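Wir verwenden Cookies, um unser Angebot zu verbessern. Mit der Nutzung dieser Seite stimmen Sie dem zu. OK | Mehr erfahren

Der Huria springt an

Um 16 Uhr hatte Raluca Chiriac noch nicht einmal die Batterie drin, und um kurz nach halb fünf lief der Motor! Er lief nicht schön, er hustete und spuckte, und aus dem Auspuff kam eine Wolke, die über den ganzen Hof zog, aber er lief, und Raluca stand daneben und schrie vor Freude, bis in Bratau drüben auf der anderen Bachseite die Hunde anschlugen.

»Gas!«, rief sie. »Imogen, bleib auf dem Gas!«

Imogen Bloxham saß hinter dem dünnen Lenkrad, die Knie fast an den Ohren, und lachte so sehr, dass sie das Pedal kaum halten konnte. 607 stand vorn auf der Haube, in einem Blau, das unter drei Schichten Rallyelack wieder zum Vorschein gekommen war, und die ganze Haube zitterte im Takt der vier Zylinder. Was für ein Geräusch! Wie eine Nähmaschine, die Bergsteigerin werden will.

Seit März hatten sie an dem kleinen Huria Coupé geschraubt, jeden freien Abend, manchmal bis weit nach Mitternacht. Gefunden hatten sie ihn in einer Scheune, unter Heu und alten Obstkisten, und der Bauer hatte 3.000 Euro verlangt und sie ihnen dann beim Schnaps fast wieder ausgeredet. Raluca hatte keine Sekunde gezögert. Ihr Großvater war so einen gefahren, in Grün, den Pass nach Sumberg hinauf und wieder herunter, und sie wusste noch genau, wie es hinten gerochen hatte: nach Kunstleder, Benzin und Pfefferminz.

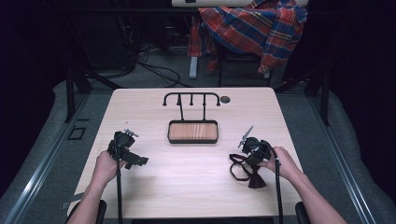 Der Vergaser war das Schlimmste gewesen. Zweimal hatte Raluca ihn zerlegt, zweimal gereinigt, und beim zweiten Mal war ihr eine Düse in den Gully gefallen, worauf sie mit einem Magneten an der Schnur bäuchlings auf dem Hof lag und vergeblich angelte, denn Messing, nun ja. Imogen hatte ihr zum Trost eine Belohnung versprochen: Wenn er läuft, fahren wir als Erstes zum Sommerball nach Sumberg, im Frack, mit einer Fliege in dunklem Weinrot, der Knoten ordentlich, das dünne Halsband meinetwegen schief. Raluca hatte gesagt, für den Wagen binde sie sich auch zwei um.

Und jetzt lief er also.

»Und wie soll er heißen?«, rief Imogen durch das offene Fenster.

»Nicholas!«

»Warum denn Nicholas?«

»Schau ihn dir doch an!«

Imogen beugte sich hinaus, betrachtete die runden Scheinwerfer und den verbeulten Kotflügel und nickte. Natürlich Nicholas.

Sie rollten vom Hof, erst im Schritt, dann im zweiten Gang, dann, auf der langen Geraden hinter der Mühle, im dritten. Der Tacho hing lange bei null, sprang plötzlich auf 80 und blieb dort, auch als Raluca vor der Kurve bremste. Das Getriebe sang, das Handschuhfach klappte auf und zu, und durch irgendeine Ritze pfiff der Abendwind herrlich kalt herein.

»Rechts geht es nach Hause«, sagte Imogen, als sie an die Kreuzung kamen.

Raluca setzte den Blinker links. Der Blinker ging. Sie juchzten beide und bogen ab, den Berg hinauf.

Newsletter: Neue Geschichten rund ums Auto direkt ins Postfach. E-Mail-Adresse eingeben. Abmeldung jederzeit möglich.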